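June, student build notebook, Volier arm project

Picked up after lunch where the last entry stops. Goal for the afternoon was to get through the wrist view check before the Clengate round, where the judges will ask how the arm finds a door gap with no markers on it. We still don't have a good answer for low light.

Set up in the room with the white doors and the upholstered seat. Same mount and same cable routing as the morning. Left exposure on auto because the Flirketti driver resets it on restart anyway. Someone please fix that before we lose another hour to it.

First pose was the low one, close over the teal fabric, with the gap between the white panels behind it. I wanted something dark and textured in the lower half and something pale and plain in the upper half, to see which one the feature finder goes for.
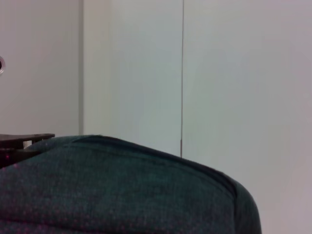 Counts from the low pose: 2,294 keypoints kept with the threshold at 30. Nearly all of them landed on the fabric. The little reddish dots in the weave are exactly what the detector likes, and the panels gave next to nothing apart from the gap. That matches what Zarei (our matcher, current branch) did last month on the patterned rug, so I don't think it's a bug. It's just a bad way to look for a door.

Tried masking the bottom half of the image in software. Keypoints dropped to 1,137, and too many of those were still along the top seam of the seat. Moving the mask line up would cut into the gap, so I left it where it was and changed the pose instead.

Notes on the pose change:

- Raised the wrist and tilted up until the seat was out of view. Joint 4 gets close to its limit here — watch it if you repeat this.
- Turned off the keypoint matcher and ran the plain line finder. One long near-vertical line is all we want.
- The line finder also likes the tan diagonal at the far left. Added a rule that throws out anything leaning more than a few degrees. The door gap leans a tiny bit too, so don't set the rule to zero.
- There's a small dark speck on the gap near its upper end. With the merge distance too short the line gets split in two at that spot. Set to 56 for now.
- Ceiling and wall corners at top right come up as short segments. Length filter should handle those, but I haven't written it yet.
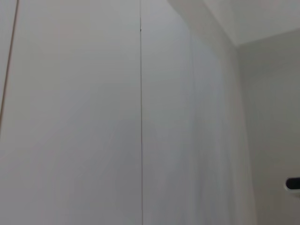 ## To do before Clengate

1. Length filter for the line finder, with the minimum in the config file and not buried in the code.
2. Save the exposure value on shutdown so Flirketti can load it back.
3. Repeat both poses with the room lights off. Use the same joint angles, they're in the Volier folder under "poses_june".
4. Decide if we keep Zarei in the pipeline at all. I'd keep it for textured objects and switch to lines for doors, but that means writing the switch.
5. Put the soft stop on joint 4 back in. I took it out for the tilt and it is still out as of this entry — check before powering up.

Open question for whoever reads this next: do we need the gap as a full line, or just one point on it at a known height? If it's one point, most of the merge problem goes away.

Stopped at 5:40. Logs copied, arm parked, battery on the charger.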